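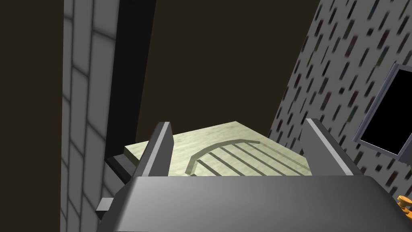
Exporting camera footage of a scooter theft so the detective can use it

Two people on one moped took my Malano scooter from outside my shop in Cullerbridge. One stayed on the moped, the other cut the chain with an angle grinder and rode off. I have a Traston recorder with one camera over the door and one on the side wall. The door camera has a bad foreground problem: the edge of the awning sits right under the lens and takes up the bottom of the view. The side camera is clear but farther away. The recorder clock is also 8 minutes fast. The detective asked for "the original video" and gave me an upload link. When I export, the recorder offers MP4 or a proprietary format with a player. Which one do I send? Should I correct the clock first? And should I crop out the awning and brighten the picture so the plate is easier to read?

Saqib Bukhari
Posted Sep 24, 2025
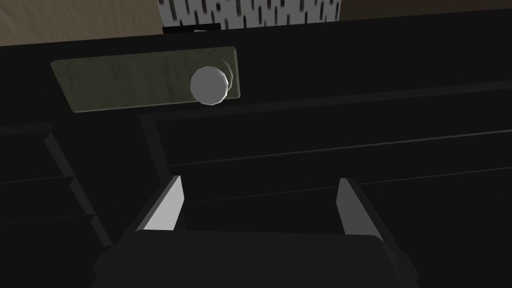
Rendered view, gripper open, black cabinet ahead.

Vija Siliņa

Send the proprietary format and include the player. On many recorders the MP4 option re-encodes the video, and re-encoding throws away detail in exactly the places you care about, such as plate characters and small moving objects. If the upload link accepts more than one file, add the MP4 as a viewing copy and label it that way.

Do not correct the clock before exporting. Put the recorder's time display next to a phone showing network time and take one picture with both readable. Write down the offset and its direction (recorder fast, 8 minutes) and the time you checked it. Remember the offset when you search, too. If a witness says 9:30, look at 9:38 on the recorder. Change the clock after the detective confirms that the files open.

Do not crop or brighten anything. If the plate can be recovered, it should be done from the untouched file by someone who can document each step. A brightened copy is fine for your own use, but keep it in a separate folder.

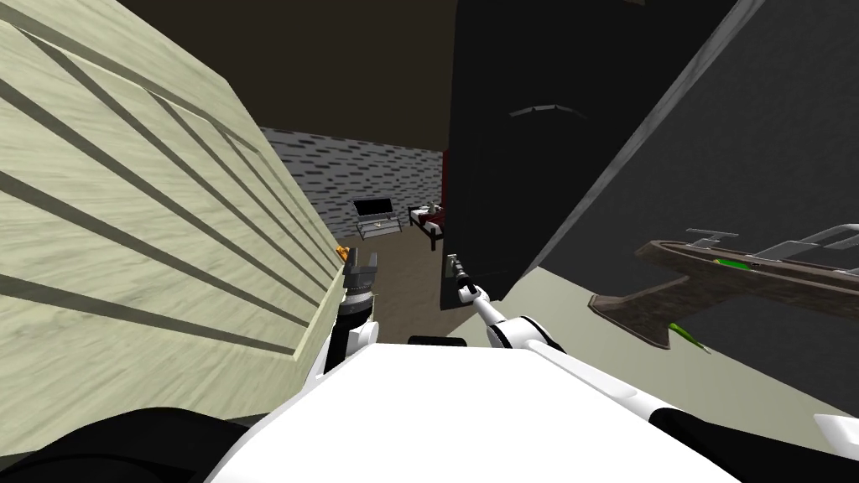
Export both cameras over the same period, and make the period longer than the theft. I would start 90 minutes before. People who steal scooters often ride past once or more to look at the lock, and the earlier pass may be in better light or at a better angle. Leave 15 minutes at the end as well.

Check how long your recorder keeps video. When the drive fills, it overwrites the oldest material without a warning. Some models let you lock a time range. If yours does not, export today to two separate drives and put one away. If you can generate a SHA-256 hash for each file, save the values in a text file with your notes.

grindstop_lee

Just send the MP4. I had a bike stolen in May and the officer couldn't open the other kind on his work computer, he had to call me back for it. Also put it on the neighborhood page, somebody might know the moped.

Vija Siliņa

The player problem is real, and it is the reason for sending both. I would ask the detective before posting anything publicly. If a witness later identifies a rider, it matters whether they saw the clip first. 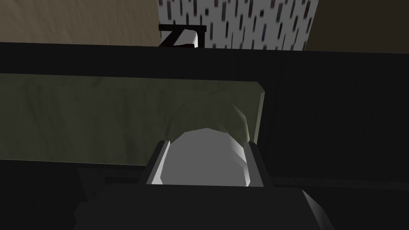
One more item on the awning. Leave it where it is until you have taken a daylight still from the door camera showing the present view. After that, move the camera out past the awning edge and tilt it down. Plates need a narrow view, so if the budget allows a second camera on that side, point it at the curb only and leave the existing one wide.

Saqib Bukhari

Thanks. Both formats uploaded, clock photo included. The recorder has no lock function, so I copied everything to 2 drives. Still waiting to hear whether the player runs on their end.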